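2023-04-10

**Fluswood's bottle return is moving, and I have feelings about it**

So I went down to the Fluswood town meeting last week expecting to hear about potholes (we did hear about potholes, for most of an hour) and came home with the news that the bottle return on Kettunen Street is closing at the end of the month. The new one opens in May, out by the Prasteck lot, next to the tire place.

I've been taking my empties to Kettunen Street for 14 years. It's a shed, really, with a slot in the wall and a bell that works when it feels like it, and on a Saturday morning the line goes back past the laundromat. I love it! I also get why it has to go. Bart Verhoeven, who runs the return program for the town, told us they took in 591 bags in March alone, and there is simply no place left to stack them.
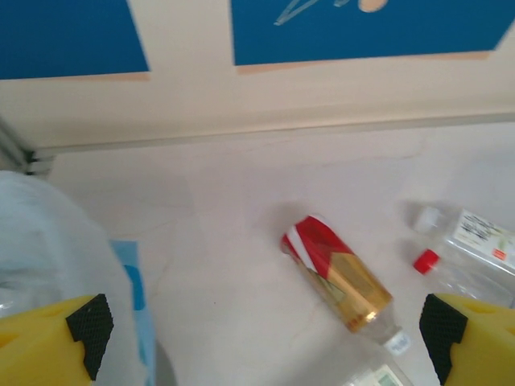

The Prasteck site will have three drop-off windows and longer hours, open until eight on weeknights, which I know will make the shift workers on my block happy. You'll still get your refund in cash if you want it. There was a plan to go card-only and people got pretty loud about that back in the winter, so it's gone, at least for now.

What I'm less thrilled about is the bus. The 107 stops a good fifteen-minute walk from Prasteck, along a road with no sidewalk on one side, and plenty of folks who use the return don't drive. Baltasar Cantero from the Pludier Apartments stood up and asked about exactly this. He takes bottles in for half his building with a shopping cart, and he wanted to know how he was supposed to get a cart down that road in the rain. The answer was that the town is "in talks" about adding a stop. Somebody behind me groaned, and okay, it might have been me.

Bart did say they're looking at a Saturday pickup for Pludier and the senior housing next door, starting small, maybe twice a month. No dates yet. If you want to be on the list, you can leave your name at the Kettunen Street window while it's still there, or call the town office and ask for the recycling desk.

The old shed keeps its regular hours until it closes. Bring your own bags, they've been out for two weeks.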